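Home Explore Threads Saved Log in

Threads > Making > Robotics > Arm build, part two

We use cookies to keep you signed in and to remember your display settings. Accept all / Manage

Arm build at Lustholm, continued from the October thread. The base rolls, the shoulder is on, and the arm no longer sags when the power is cut. Notes as I go, mostly for Czesław, who asked for them in one place.

Parts as they stand. Arm is secondhand, 7 joints, bought without its controller. Base is ours. Controller is a small industrial PC from the Pelkonen surplus shelf with a missing lid. The lid is now a piece of acrylic.

Shoulder plate is 8 mm aluminum. The first one was thinner and flexed enough to see with a straightedge when the arm was fully out. I moved two of the bolt holes inboard at the same time, so I can't tell you how much of the improvement is thickness.

Bolts into the plate are through bolts with nuts on the underside. Tapped holes in aluminum don't survive being taken apart every weekend.

Cable routing. The supplied loom assumes a fixed bench mount. On a rolling base it rubs at the second joint. Rerouted along the outside with a loop left at the elbow. The loop catches on things when the elbow folds past its usual range. Software limit for now.

Sleeve over the loop is Natitex braid, the woven kind. The plastic spiral wrap we had before walked down the arm and bunched up at the wrist.

Power. Battery is in the bottom of the base, fuse within a hand's width of the positive terminal, then the main disconnect, then the emergency stop contactor. The stop cuts motor power only. The PC stays up so there's a log to read afterward.

Someone asked in replies whether the stop should engage the brakes too. The brakes are spring applied and power released, so they close when motor power goes. Checked joint by joint with the arm supported on a strap. Joint four is slow to hold. It has a shim on order.

Joint four again. The shim was the wrong diameter. Barbara Grabowska turned one down on the small lathe and it fits. Brake holds with the gripper carrying a full water bottle. I haven't tried more than that and don't need to.

Gripper is the two-finger parallel type. Fingers are blocky, which is fine for mugs and bad for anything lying flat. A fork on a table is the hard case. The finger ends need to get under the handle or pinch it by the sides, and the sides are not tall.

Tried rubber pads on the fingertips. Better on the fork, worse on the bowl, where they grab the rim and drag it. Took them off. I would like to have one set of tips that does both before I start on a tip changer.

Controller side. The arm talks over one bus and the base over another, and the clocks drift. Over a long run the logs stopped lining up. Both now get stamped on arrival at the PC. Crude, but the error is constant and I can subtract it.

258 dropped packets overnight on the arm bus. All of them in two bursts. Both bursts match the air compressor starting next door. Ferrite on the bus cable, and the cable moved to the other side of the base from the power lead. I'll leave it logging again tonight.

Next morning: none dropped. I changed two things at once again. Leaving it.

Moving to simulation for a while. The shared room is booked for Aleksandra's canoe until the end of November and the base doesn't fit past it.

The sim model is the arm and base exported from CAD, with masses measured on the parcel scale where I could and taken from CAD where I couldn't. The covers are simplified to smooth shells. Collision shapes are simpler still.

First problem in sim was self-collision. The planner reported contact at every start pose. The shell for the base overlapped the collision shape for the first link by a sliver. On the real machine there is a gap you can put a finger in. Trimmed the shape. Don't widen the tolerance to make this go away, it hides the real contacts too.

Second problem was units. One mesh came in at a scale of 1000. The gripper was the size of the building. Quick fix, slow to find, as the viewport opened inside it and everything was gray.

For a test room I took the kitchen from the Jemthorpe scene set. Wooden table, chair, counter with a sink faucet, fridge, door. The floor is orange. I left it that way. It separates well from the table legs and the dark wall, and I'm not tuning on color yet.

Tabletop objects are a bowl, a fork, a knife and a couple of small things I don't use. Fork and bowl are the two I have grasps for.

Current job is the orientation of the onboard view. On the real base the mount can be turned, and whoever last tightened it decides the angle. I want the software to cope with any roll instead of relying on the mount being level.

So the sim view is rolled hard on purpose. The arm comes up at the left, the body shell fills the bottom, and the whole kitchen leans over. If the transform chain is right, none of this matters to the planner. If it's wrong, the arm reaches confidently for the wall.

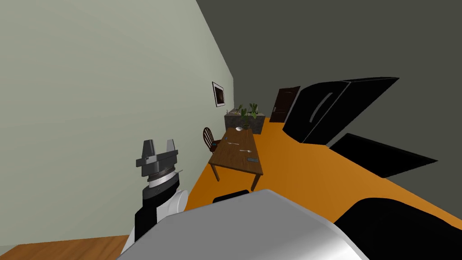 First attempt, the arm reached confidently for the wall. The roll was applied in the parent frame when it should have been in the child. With a level mount the two give the same answer, which is how it got through every earlier test.

Fixed by composing the mount rotation after the mast transform. One line. Then I deleted a correction in the grasp code that had been quietly compensating for something else and was now the only error left.

Test for this: put a known point on the table corner, project it, roll the view, project again, transform both back to the base. They should agree. They agree to the precision I print. It runs with every build now, over a sweep of roll angles that includes straight up and upside down.

Seed 1835 still fails. The elbow takes the long way around and the forearm passes through the shell on its way. I think the planner only checks contact at waypoints and the shell is thin enough to fall between two of them. Will try checking along the segment. It'll be slower.

Bronisława asked why I don't just add a bubble level to the mount. I might add one as well. The mount still gets knocked when the base goes over the door sill, and no one is going to look at a level after that.

Checking along the segment fixed the seed. Planning takes noticeably longer. I can get part of it back by skipping the check for links that can't reach the shell from the current pose. That's a table lookup and I've started on it.

Open items before it goes back on the real base: elbow loop limit needs to be in the firmware as well as the planner, fingertip shape, and the acrylic lid needs a vent slot. PC was hot to the touch after the overnight log.

Fingertips. Leokadia Wróbel suggested a shallow chamfer on the inside lower edge, so the tip wedges under the fork handle before the pinch. Modeled it. In sim it picks up the fork most of the time and pushes it along the table the rest. Contact friction in sim is a guess, so I'm printing a pair before I believe any of it.

Printed pair is done. Layer lines run across the chamfer, which is the wrong way. Reprinting on its side.

Canoe is still in the room.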